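Teaching by Hand: Demonstration Gallery
Jilent Household Skills Program, November 2022

The Household Skills Program at Jilent studies how robots may be shown an everyday task by a person, either by hand or by remote control. The present gallery accompanies the program's second report. The collection holds 158 demonstrations — all of them performed in furnished homes — and covers kitchens, laundry areas and bathrooms.

Demonstrators work at their own pace and receive no script beyond the name of the task. Each session is limited to 30 minutes, and both hands are to remain in view while an object is being held or moved.

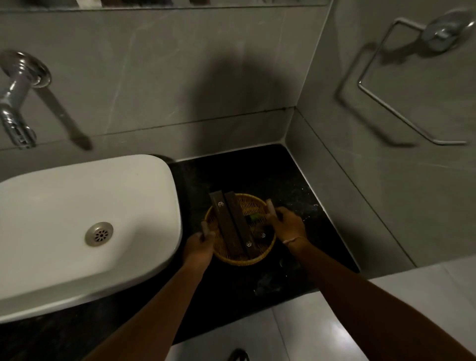 Tasks of the same name are repeated in different rooms, with the furnishings left as the household keeps them. Remote-control sessions follow the same task list and are conducted from the Rivmont laboratory by trained operators.

Review of the recordings is directed by Mogens Hafþórsson. Requests for access should state the intended use and may be addressed to the program office at Rivmont.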